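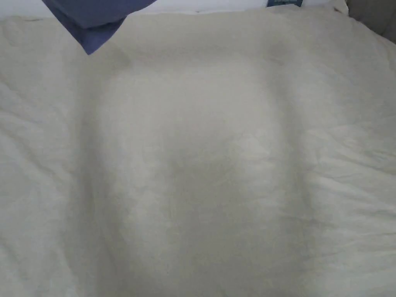 A beige sheet with a dark blue-violet cloth lying over it.

Kallport opens the north part of its town wall to walkers

The old harbor town of Kallport has opened the northern part of its medieval wall to the public. Visitors can now walk on top of the wall between the Salt Gate and the Quintana tower, a distance of 400 meters. Until this month only the short southern part, near the fish market, was open.

The wall of Kallport is mentioned for the first time in a town letter of 1240. At that time it was a bank of earth with wooden posts, and the stone wall came two generations later, when the town had become rich from the trade in salt and herring. Of the original seven gates, three are still standing. The Salt Gate is the biggest of them and also the best preserved, with its double arch and the small room of the gatekeeper above the passage.

The northern part was closed for many years, as the walking path on the inner side was broken in several places and the parapet was too low for the present rules. The work started in the spring of last year. First the ivy was taken away, and after this the masons repaired the joints with lime mortar. Cement was used here in an earlier restoration, and it did much harm to the soft local brick. All of this cement had to be removed by hand.

"It was slow work, and I am glad that it was slow," said Fadwa Abdel Hamid, the building historian who led the research for the town. "In one week we sometimes finished only two meters. But when you go slowly you see things. We found the marks of the brick makers, and we found a drain that was on no map."

The drain lies under the wall close to the Quintana tower. It is made of stone plates and is high enough for a child to stand in. According to Abdel Hamid, it probably brought the water from the dyers' street to the harbor. Samples of the earth from the bottom have been sent to a laboratory, and the results are expected in January. The drain itself has been closed again with a glass plate, so that walkers can look into it from above. In the evening it is lit from inside.

The Quintana tower has its name from a merchant family that rented it as a store after it lost its military use. The family kept wool and wax on the lower floors, and there is still an iron hook in the ceiling where the scale was hanging. The top floor was later changed into a lookout for ships. From its windows one can see the whole bay and, in clear weather, the church of Wurik on the other side of the water.

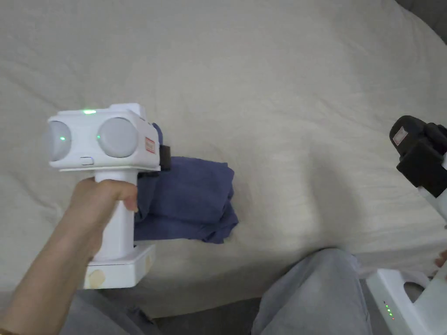 The path on the wall has been made with oak boards. They are laid on a steel structure that does not touch the old brick, and the whole construction can be taken away again if a better solution is found in the future. The heritage office of the region had asked for this before it gave its permission. A handrail has been added on the town side. On the sea side the old parapet was kept at its old height, and a thin steel net stands behind it.

Not everyone in Kallport is happy with the net. Some residents of Rope Street wrote to the town hall that it can be seen from their windows and that it shines when the sun is low. The town has answered that the steel will become darker within a year or two. If it does not, the net will be treated with a gray coating.

There was also a discussion about the opening hours. The path runs very close to the bedrooms of several houses, and in the first plan it was open until midnight in summer. After talks with the neighbors this was changed to 9 p.m. In winter the gates to the stairs will be locked at 5 p.m.

On the first day 646 people walked over the new part. Many of them were from the town itself and had never been on this side of the wall. At the Salt Gate there was a line of people down to the corner of the bakery, and for a short time the stairs had to be closed, as they are narrow and allow only one direction. From next week the visitors will go up at the Salt Gate and come down at the tower.

The walk is free. For the tower there is a ticket, to be bought on the ground floor, and children do not pay. Inside the tower is a small exhibition about the salt trade, with a model of the harbor as it was before the big storm flood, when the water still came up to the foot of the wall. Texts are in four languages. Wheelchair users can reach the ground floor and the glass plate over the drain, but not the top of the wall. A lift was studied and was found too heavy for the foundations — the tower stands on oak piles, and nobody wants to add weight to them.

The town is now looking at the last closed section, between the tower and the place where the Tekau Gate stood. The Tekau Gate was pulled down when the railway came, and of the wall beside it only the lower layers are left, partly inside the gardens of private houses. Abdel Hamid would like to make the line of the wall visible in the pavement with a row of darker bricks, and to dig at two places where the old ditch may still have its full depth.

"People think a town wall is only stones," she said. "But the ditch was half of the defense, and in our case we know almost nothing about it. We do not even know if there was always water in it."

A decision about the money for this next step is expected before summer. The ferry from Wurik, which stops at the foot of the Salt Gate, will keep its normal timetable during the coming months, with one extra boat in the afternoon on holidays. Visitors who come by car are asked to use the parking place behind the station, as the streets inside the wall are closed to traffic from 10 a.m.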